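Pranden grippers dropping out mid-session

brostent_bench
Posted 4:10 pm
Left gripper stopped reporting 3 times today. No error, light stays on, log just ends at line 543. It still opens and closes, it simply keeps the news to itself.

mocanu_fan
Cable. It's always the cable.

brostent_bench
Swapped it. Twice. Same 2 grippers, new cable, same silence.

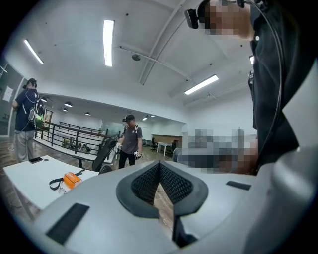

Backpacks on, one white gripper in each hand

druvbridge
Firmware. Mine did this until I rolled back in September. Ran up to 3 hours clean after that.

mocanu_fan
Rolling back also kills the low battery cutoff. I'd take a gap in the log over a hot pack on somebody's spine.

druvbridge
Mine never got hot.

mocanu_fan
Great, a sample size of your back.

brostent_bench
Leaving the firmware alone. Going to try the pack connector tonight, which I suppose is a kind of cable.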